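The mixed table, and how to store it

Few households now buy tableware as a set. Menaka Thambiah, who edits the buying pages at Pathirana, puts the change down to storage: a boxed service needs a cupboard of its own, while single plates go wherever there is a gap. The result is a kitchen table on which nothing matches and most things get used.

Decoration is the first point to settle. Printed plates vary widely in how much of the surface they cover, and a large central motif disappears under food. A cream-white plate with a yellow sun, a thin blue rim line and cursive lettering works well for toast or fruit, less well for stew. Plain ribbed bowls are the usual partner, as relief does not compete with print. 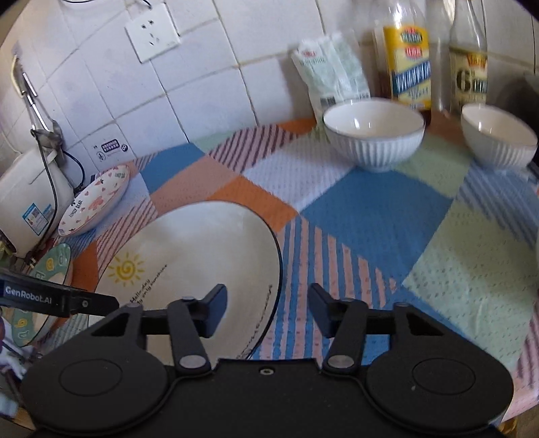
Stacking and standing

Plates of one diameter should be stacked by foot ring, heaviest at the bottom. Svyatoslav Yurchenko, a ceramics tester at Lakatell, limits a stack of printed plates to seven and puts a sheet of kitchen paper between each - unglazed foot rings are harder than they look and will mark the plate underneath. Small plates may be stood on edge for a short time, provided the lean is slight and the table is not knocked.

Bowls are less forgiving. A deep bowl set down at a tilt on another dish rests on a very small area of rim, and that is where chips start.
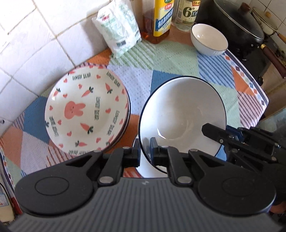 Yurchenko's second rule concerns weight. A large serving bowl of 500 grams or more should have its own shelf space, with smaller bowls nested only where the rims do not touch the inner wall. He allows a gap of around 15 millimetres between one rim and the next.

A patchwork cloth suits mixed tableware because no single colour has to be matched. It also softens the contact when a plate is put down in a hurry. Wash it at a low temperature, and press the seams flat before it goes back on the table.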